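DIRECT SELLING & SMALL RETAIL
Unit 4 handout: Party plan, host rewards and what a consultant really earns

Read before the session. Bring a calculator or your phone. Slides go up afterward, same folder as Unit 3.

Where we are
Last unit = door to door and catalog. This one = party plan. Same idea (seller is not an employee, sells the company's goods to people she mostly knows) but the sale happens in a group, in somebody's living room or, more and more, in a chat group online. Next unit is returns and refunds so don't worry if that part feels thin here.

Terms you need
Consultant: the seller. Independent contractor. Pays own taxes, own gas, own samples.
Host: gives the room and the guest list. Gets paid in product, not cash.
Upline: whoever signed the consultant up, and whoever signed that person up.
Downline: the people the consultant signed up.
Personal volume: what she sold herself in the month. Watch out, some companies count her own orders in this too.
Active status: minimum volume to keep the discount. Miss it long enough and you drop off the books.
Starter kit: first box of goods, bought by the new consultant. Sometimes "free" with strings, see below.

The case: Lemton
We use Lemton all through this unit. Cleaning cloths, mops, laundry stuff. Party plan since the start, added online parties later. Compare with Curero (skin care, catalog first, parties second) in the reading. They look alike on paper. They pay out very differently.

How a Lemton party runs
Host picks an evening. Consultant sends the invites, or gives the host the wording. Guests show up, there is a demo, then order forms. Party stays open a few days after for people who could not come. Then the consultant closes it and the host picks her rewards.

The order matters. Rewards are figured on the total at closing, so both host and consultant want the late orders in. A good consultant calls the host the morning after. A lazy one waits, and the late orders never come.

The demo
Keep it short. The usual mistake is showing the whole catalog. Two or three products, let the guests handle them, prices said out loud. Guests who handle a product tend to buy it, guests who only watch tend to eat the snacks.

Set up before guests arrive. Clear a table, check where you can plug in if you're showing anything that needs power, put order forms and pens where people will sit and not by the door.
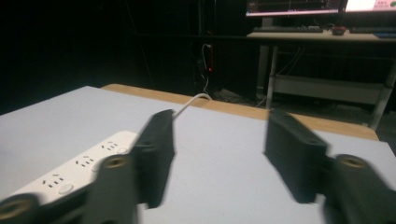
Host rewards, worked through
Lemton sets the host reward as a share of the party total. It goes up in steps. Students always mix up the share and the step so go slow.

Take a party that closes at $709. The first step up in rewards is at $2000, so this party is on the base rate. Base rate is 10 percent in product credit. Host gets $70.90 to spend in the catalog. No cash, and it can't be saved for another month.

Now ask: who pays for that credit? At Lemton the company does. At Curero the consultant pays half of it out of her commission. That one line in the agreement changes the whole job, and most new people sign without reading it.

Commission
Consultant gets 25 percent of party total at Lemton. On the same party, $177.25. Looks nice for one evening. Then take off:
- gas, both ways
- samples and paper goods
- the host gift, if she gives one (most do)
- shipping on anything she has to re-send
- her time on the phone before and after

We'll do the full sheet in class. Put in your own guess for hours before you come, and count the calls. Anybody who writes down only the evening itself is going to get asked about it.

The "free" starter kit
Every so often a company runs a join month. January is the big one, everyone made a resolution. Kit costs nothing up front, but the new consultant has to reach a set volume within 90 days or the kit gets billed to her card.

Three questions to ask about any offer like this:
1. What is the volume, and does it mean sales to customers or does her own buying count?
2. What exactly gets billed if she misses, the sale price of the kit or full retail?
3. Can she send it back instead? Opened or unopened?

If her own buying counts, expect a lot of it in the last week. Look for that pattern in the Chrysikopoulos data set (the spreadsheet with the blue tab). Orders bunch up right before the deadline and the shipping adress is the consultant's own house. Not illegal by itself. But it tells you who the real customer is.

Recruiting
Second income line. Consultant signs up a guest, gets a small percent of what that person sells. Lemton pays 2 levels down and stops. Mutach used to pay much deeper, then rewrote the plan; the before and after are both in the reading, skim the tables and read the notes under them.

Test to apply: if all recruiting stopped tomorrow, would the consultants still make money from customers? If yes, it's a sales business with a referral bonus. If no, you have a problem, and so do they.

Be fair here. Plenty of people join only for the discount and never mean to sell to anyone. They show up in the figures as consultants earning nothing, which makes the average look awful. Split them out before you say anything about the average.

Writing the invite
Short excercise, hand in at the start of class. Write the message a host would send to her friends. Rules:
- says it's a sales party, plainly, in the first two lines
- says no one has to buy
- gives start and end time (7 pm to 8:30 is typical)
- no earnings claims. None. Not even "she makes great money doing this"

Last year's were mostly too long. Five or six lines is plenty.

For next time
Read the Lemton consultant agreement, sections on rewards, active status and leaving. Skip the product pages.
Finish the commission sheet.
Bring one real join offer from any party plan company, printed or a screenshot, with the fine print still on it.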